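I finally did it, friends. The dining table is stripped, sanded and oiled, and I can't stop running my hand over it every time I walk past!

Some background for anyone new. The table came out of a house clearance in Ploltby, where I paid 30 dollars for it and then spent a whole afternoon getting it up the stairs. It had a thick orange varnish that had gone sticky, the kind that grabs your newspaper and keeps a bit of it. My neighbor Meinir Mostyn took one look and lent me her sander, plus a shoebox full of half-used sheets (thank you, Meinir, I owe you a lot of sandpaper).

I started in May and told everyone it would take a weekend. It took seven. The varnish clogged the sheets so fast that I switched to a scraper for the first pass, and oh, I wish I had started with one. Long curls of orange coming off, the radio on, the garage door open. I loved it. 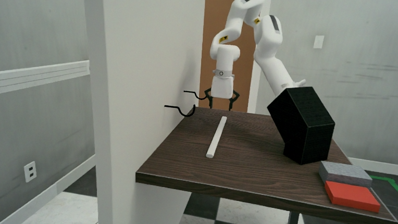
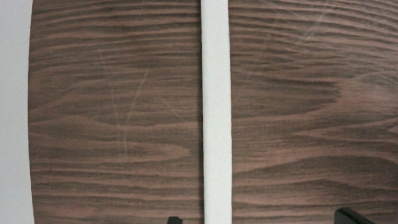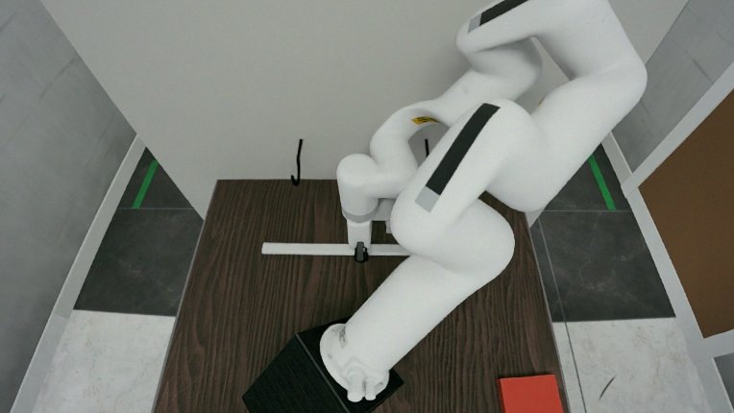
Picking the color was the part I fretted over most. I had my heart set on something pale and Scandinavian, and I even bought a little can of white oil from the hardware store in Kestport. Then I started noticing brown wood everywhere, and the tabletop in the last picture, with its fine darker and lighter streaks, is very close to what I ended up wanting. You want that kind of streaking to show! On my test board the white oil turned all of it to fog, so back on the shelf it went.

What I used in the end was a walnut-tinted oil, three thin coats, wiped on with an old T-shirt and left overnight each time. Go thin. My first coat was greedy and I had to rub it back with a gray pad before I could carry on. Also, please lay your oily rags out flat outdoors to dry, and don't ball them up in a bin, they can catch fire all by themselves.

There's still a ring near one end where somebody stood a hot pot years ago. I've decided to keep it. The chairs are next, and they have spindles, so wish me luck and send me your best tips for getting varnish out of tight corners.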